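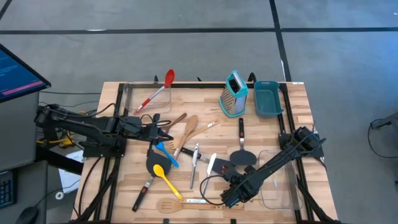

About the Robotics Program

The Millar School Robotics Program is open to all enrolled students in the upper grades. It consists of a semester class, which meets during the regular school day, and an after-school club that runs until 5:30 p.m. Enrollment stands at 34 students across both.

Class work centers on handling everyday objects. Students use a table with 2 robot arms and a range of ordinary kitchen tools, including spoons, turners, spatulas and tongs. Working in teams, they plan a sorting task, write and test the control program, and keep a shared log of each attempt. The log now holds 1,421 entries and is available to every new team.

Club members prepare each year for the Kolilura Challenge, a regional contest for student teams. Entries are due in March. The Verschueren Fund supports travel and replacement parts, and the Wiser Award of $1,000 is given to the team with the best written report.

No earlier programming experience is required for the class. Students who wish to join the club must complete the shop safety course and return a signed family permission form to the main office.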